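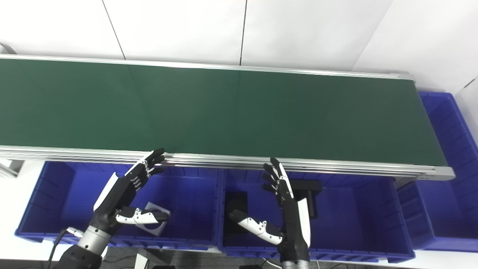 읽는 시간 2분

로시오 프리에토는 견적서를 세 번 읽었다. 투바르의 서류는 얇았고, 드릴로프의 서류는 두꺼웠다. 두꺼운 쪽이 더 비쌌다.

“손이 두 개 필요합니까?” 그녀가 물었다.

문테르 다헤르는 바로 대답하지 않았다. 그는 초록색 벨트 옆에 서서 파란 상자들을 내려다보고 있었다. 벨트는 이미 회사의 것이었다. 로봇 손은 5월까지 빌린 것이고, 그 후에는 사거나 돌려보내야 했다.

“한 손으로도 물건을 잡을 수 있습니다. 그러나 상자가 기울면 다른 손이 잡아 주어야 합니다.”

“그 말을 예산표에 어떻게 씁니까?”

그는 웃었다. 예산표에는 칸이 네 개 있었다. 구입, 설치, 수리, 기타. 로시오는 기타 칸에 200이라고 썼다가 214로 고쳤다. 케이블 값을 잊었기 때문이다. 단위는 만 원이었다. 구입 칸에는 2000이 있었고, 그 숫자는 손 하나의 값이었다.

“하울러더에서는 중고를 샀다고 들었습니다.” 그녀가 말했다.

“네. 손가락 하나가 굽혀지지 않는다고 합니다.”

로시오는 자기 손가락을 굽혀 보았다. 아버지는 통조림 공장에서 서른 해를 일했고, 겨울마다 오른손 엄지가 아프다고 했다. 그 엄지는 어느 예산표에도 들어가지 않았다.

그녀는 문테르에게 연필을 주었다.

“수리 칸은 당신이 쓰세요. 작게 쓰지 마세요.”

문테르는 벨트의 은색 테두리에 종이를 대고 오래 계산했다. 그리고 숫자 대신 먼저 질문을 하나 적었다. 고장이 난 날에는 누가 상자를 옮기는가.

로시오는 그 줄을 지우지 않고 서류를 가방에 넣었다.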